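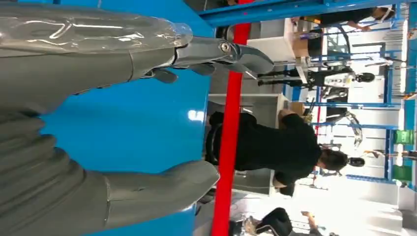
The question put to the engineer was a simple one: can a machine clear a kitchen table yet? She has worked at Briren since September, on the team that teaches robot hands to do housework and light shop work, and she asked not to be named because she wanted to speak freely. Her answer was, "Some tables." Most of her day is spent on the hands, which are grey, with ridged knuckles and a thumb that turns on a round silver screw, and she talks about that thumb more than any other part. "If the thumb is in the wrong place by the width of a pencil, the cup goes on the floor. People look at the head and the chest. I look at the thumb."

We spoke for most of an afternoon, with two breaks when she was called away.

I asked which chores are closest to being done properly. She put sorting first. Given a bin of mixed parts or a basket of clean socks, a decent arm will get through it, slowly, and mostly without help. Loading a dishwasher comes next, provided the plates are the ones it has practised on. "Change the plates and you lose a week," she said. "We bought a second set from a charity shop, with a raised rim, and it couldn't get a finger under them."

The team keeps a list of household jobs, which stood at 109 when we spoke. It had been 108 until someone added taking the lid off a jar of honey. I asked how many she would trust a machine to do in her own flat while she was out.

"Two. Wiping a flat worktop and putting shoes on a rack. And I'd move the cat first."

Shop floors are easier, she said, and the money is there too. A shelf stays where it was yesterday. Boxes come in known sizes. Gough, a parts wholesaler, has been trying a machine on returns, where it opens cartons and puts the contents in trays. Over one long trial it handled 423 cartons, and the staff stepped in most often over tape. "Tape is horrible. It folds over, it sticks to the finger, and then the finger sticks to the next thing."

She was less keen to talk about Zuken, a rival whose film of a robot folding shirts has been passed around a good deal. She thinks the folding is real. What she would like to know is how the shirts got to the table, and who turned the sleeves the right way out.

Does the body need to look like a person? She shrugged at that. Kitchens and stockrooms were built for people, so two arms at that height are handy. Legs she could take or leave. "For most of what a shop wants, wheels are fine. Stairs are where you want legs, and we don't do stairs."

The software that plans the movements is called Peneline, and it has improved faster than the hands have. It can now tell a wet sponge from a dry one by how it squashes. It still can't cope with a bin bag.

I asked when a family might buy one of these and leave it to get on with things. She wouldn't give a year. She said the first ones would probably be rented, with somebody from the firm on the end of a phone, and that they'd do three or four jobs and be in the way the rest of the time.

"My mum asks me every Christmas if it can do the oven," she said. "I tell her to ask me about the worktop."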